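Mollel Allotment Society
Minutes of the November meeting

The meeting was opened at 18:30 in the reading room in Ukport. Mwajuma Simiyu was in the chair. The minutes of the last meeting were read and accepted with one correction: the word "hose" in point 4 should be "hoses".

1. Money
The balance of the society stands at 1372 pounds. From this sum 300 is already promised for the repair of the north fence, and the bill is expected before Christmas. Two members have not yet paid for their plots. The secretary will write to them one more time, in a friendly way.

2. Water
The supply to the lower plots will be closed for the winter at the end of the month. Members are asked to empty their barrels before this date and to leave the taps open. Last year the tap by plot 5 was left closed and it burst. It was asked if the society could put a second tank behind the tool shed. The meeting liked the idea, but the ground there is soft and somebody must look at it first. Mwajuma Simiyu will do this and bring a drawing to the next meeting.

3. Seed order
The order will go to Flarkitus again. Their prices have gone up a little, but the beans came up well this year and the delivery was on time. The list hangs inside the shed door. Please write clearly, with the plot number beside each item. The discount is given for orders over 200 pounds, so it is better to order together than one by one. 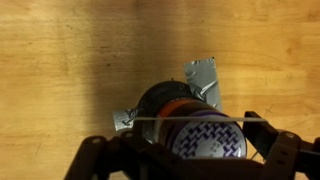 Toltard asked that the society should also buy seed potatoes in the same order, as the ones from the market were poor and many had rotted by March. The meeting agreed to this. Only early kinds will be ordered, and members who want them should say how many kilos. Potatoes must be paid for in advance.

4. Bonfires
There was again a complaint from the houses on the east side about smoke. After a rather long discussion it was decided that fires are allowed only after 16:00, and not when the wind blows towards the houses. Green leaves and wet grass should go on the compost. One member voted against and wished this to be written in the minutes.

5. Other matters
A green wheelbarrow is missing from the shed. Whoever has borrowed it is asked to bring it back, no questions will be made.
The path between the upper plots is slippery and needs wood chips. The price will be asked for.

The meeting was closed at 20:10. The next one will be in January, in the same room.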